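Sellelby Community Flower & Craft Room – progress report to the Givico small grants desk

4 min read

August 16, 2025

Writing this on a Saturday between deliveries so forgive the notes style. Full accounts to follow in September as agreed.

Where we are. Grant money landed, room is open, classes are running. Spring block finished, summer block has two sessions to go. 247 sign-ins on the sheet since we opened the doors, counting repeat visitors every time they came. That's the number you asked for. I don't have a clean figure for separate people yet, the first month's sheets were paper and half of them have first names only. Will sort it for the full accounts.

What we spent it on, in order of size:

Rent on the Handitz building, paid through the end of the year. Landlord wouldn't move on the monthly rate but threw in the side store, so the folding chairs live there now and not in the hallway. Fire inspector much happier.

Materials. Mostly silk and foam stems, floral tape, wire, ribbon, some baskets. We went with artificial for nearly everything after the first two weeks. Fresh was lovely but we lost a whole bucket over one hot weekend and you can't teach a Tuesday group with brown tulips. Artificial gets pulled apart at the end and used again by the next class.
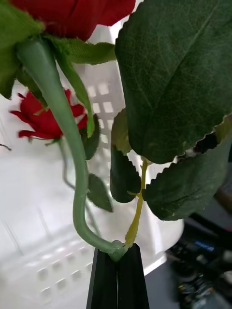

How long does a stem last before it has to be replaced? Most of the long ones get through a full block of classes, the cheaper short ones maybe half that, and it's nearly always the wire poking out at the cut end that finishes them off.

Tutors. Two paid, both part time, both staying on. One does wreaths and table pieces, the other does the beginners and the memory-care group that comes over from the senior center. Pay went up a little in June. This was in the budget as "contingency" and I've moved it to the staff line, hope that's OK, tell me if you need a form.

Insurance. Higher than quoted. Nothing to be done.

What went well

The beginners class. We planned for 12 and got 23 the first night. Ran out of chairs, ran out of cutters, two people shared a stool. Split it into two groups the week after and both have stayed pretty full. If I was writing the application again I'd ask for more for tools and less for posters. We printed far to many posters.

The memory-care group. Slow start, a lot of sitting and looking. By the fourth visit people were telling the tutor where she'd gone wrong. Staff at the center want to make it weekly. Would need another tutor slot, see below.

The order for Tsoukalas – restaurant on the corner, they wanted table pieces for a wedding party. First time we've sold anything. Class made them, money went back into the materials pot. Small amount but it covered ribbon and tape for the rest of summer. They have asked again for the holidays.

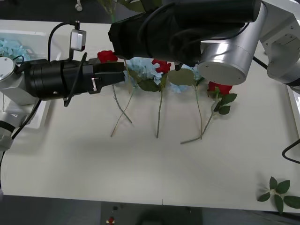

The holiday order is bigger, and I'd like it planned properly this time. Last time we agreed colors over the phone and ended up redoing four of the pieces the night before. So: colors in writing, one sample piece signed off, then we make the rest. Have put a half page together on this and will share it with the tutors before classes restart.

What did not go well

Evening class for teens. Canceled after three sessions. About 7 signed up and attendance dropped every week. Wrong night, I think, it clashed with practice at the high school. Parents said Sunday afternoon would be better. The room isn't ours on Sundays under the lease so that's a conversation with the landlord. I have not had it yet.

Online booking. Paid for a year, used it for six weeks. It kept double booking the wreath class and people stopped trusting it. Back to phone and the sheet by the door. I know the booking system was one of the things you liked in the application. Would rather tell you now than have you find it. Trying to get part of the fee back, no reply so far.

Heat. The AC in the main room quit twice in July and we lost a day each time. Handitz fixed it, eventually. Both classes were made up.

Money in short. Under on publicity, over on insurance and tools, everything else close to plan. Reciepts are all in the box file and scanned up to the end of July.

Asks

OK to move what's left of publicity into tools – mainly wire cutters, we need decent ones, the cheap ones don't survive a block.

OK to drop the teen class from the outcomes list for this year, or swap it for the weekly memory-care session. I'd prefer the swap.

A date for your visit. Any weekday but Monday. Mornings are better, parking behind the building fills up after lunch.

Next steps: finish summer block, stock count, deep clean, fall schedule out to the mailing list, then final accounts to you.

Comments (3)

Went to the wreath class in spring and still have mine up. Please keep the evening slot, some of us work.

Is the fall schedule posted anywhere yet? The link on the main page goes to last year.

My mom comes with the senior center group. She talks about it all the way home. Weekly would be wonderful!

Recent from Sellelby
Fall classes – early notice
Parking behind the building, please read
Wanted: clean baskets and wide ribbon
Notes from the July open morning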